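4.2 Serving a donut on request

Of all the chores in our study, the donut counter is the one visitors smile at, and it is also the one that taught us the most. A customer asks for a particular donut, and the arm has to find it in a tray under a hinged lid, pick it up in its paper and box, and set it down on a serving tray that a person holds out.

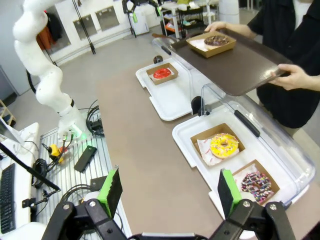 We had expected the glaze to be the hard part, and for a good while it was. The Flillel policy was trained on 2413 demonstrations, and in its early versions it was far too fond of squeezing. The paper helps a great deal here – the fingers can work on the box and leave the icing alone – but thin cardboard gives way easily, and a box that has bent once seldom sits flat again.
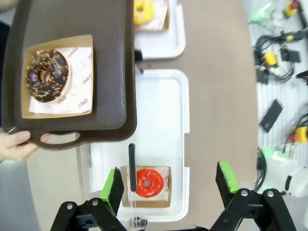

The handover deserves a word of its own. A serving tray in somebody's hands drifts and dips as the person shifts their weight, and people quite naturally move to meet the arm halfway. Brerkine, our baseline, plans to a fixed spot and does not cope well with this kindness. Flillel looks again just before letting go, and over 500 trials it finished 98 more handovers than the baseline did.
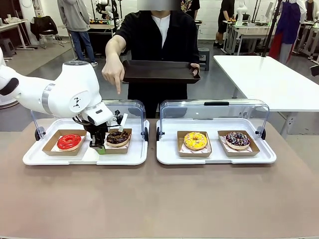 Figure 3. The donut counter task.

Would we leave it alone in a shop? Not yet, I am afraid. Choosing the right donut from a spoken or pointed request is fairly dependable now, but lids are still a trouble to us, and we kept them raised for every trial reported in this section. Opening and closing them is taken up in Section 4.3, together with the Salteo grip controller.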